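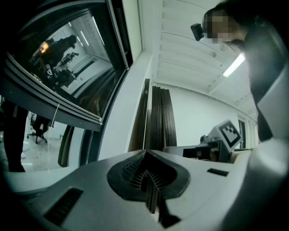

What does Whitcombe do?

Whitcombe designs, fits out and maintains shared workrooms: desks, seating, interior glazing, ceiling lighting and the storage that goes with them. Most of our clients are small technical offices with one to 40 desks.

About the company

Whitcombe was started by Glenys Katene and Kamran Nouri, who had previously worked on opposite sides of the same trade. Glenys specified office furniture for a regional supplier. Kamran repaired it. The first contracts were repair contracts, mainly gas lifts, casters and drawer runners, and the fit-out side grew out of those. We now look after 139 rooms under annual maintenance agreements and take on a limited number of new fit-outs each year.

Our office and workshop are in Randmont, on one level, with the loading door on the north side. Clients are welcome to visit by appointment. Please bring a floor plan if you have one, even a rough one with hand measurements.

How a room is planned

Work begins with a survey. We record the clear floor area, door swings, window positions, power outlets, ceiling height and the location of each light fitting. We also record what people do at each desk, for how long, and what equipment stays on the surface overnight. Equipment left out overnight usually decides the desk depth.

Seating is specified next. Our standard task chair has a five-arm base and casters matched to the floor: soft tread for hard floors, hard tread for carpet. Mixed floors are a problem. A chair that crosses from one to the other all day wears its casters unevenly, and we prefer to move the boundary or the desk.

Glazing and lighting are planned together. A large pane next to a lit room acts as a mirror after dark, and a strip light in the wrong place will show up in it at eye level for everyone seated opposite. Tayla Ashby, our lighting planner, checks each layout for this at both seated and standing height. Where the fittings cannot be moved, we change the desk orientation or fit a diffuser. Warm task lamps are specified separately from the ceiling circuit so that they can be switched by the person using them.

Cables are run below the desk surface in open trays. We do not use closed trunking at desks — it fills up, and then it is left open anyway.

Maintenance agreements

A standard agreement covers two visits a year. Each visit includes:

Casters removed, cleaned and refitted or replaced
Gas lifts tested under load
Desk frames leveled and fixings tightened
Window frames, seals and handles inspected
Light fittings cleaned and failed tubes or drivers replaced
Cable trays cleared of anything no longer connected

Parts are charged at list price. Labor is included. The checklist currently has 34 items, and a completed copy is sent to the client after each visit with the part numbers of anything replaced. Hemi Cartwright manages the visit schedule and can usually move a date if given a week's notice.

Products

We make two items ourselves. Stonik is a height-adjustable bench for assembly and repair work, supplied with a replaceable top. Drondier is a shelving system sized to fit under it. Both are built in the Randmont workshop and are sold only as part of a fit-out, although existing clients can order extra shelves and tops singly.

We have delivered 219 Stonik benches to date. The leveling foot was redesigned in July after clients with pale resin floors reported marking. Replacement feet are available for all earlier benches — ask for the wide foot when ordering.

Contact

Surveys and new work: Thandeka Sibiya
Maintenance visits: Hemi Cartwright
Lighting and glazing: Tayla Ashby
Accounts and parts: Kamran Nouri

Page last updated 2020-08-15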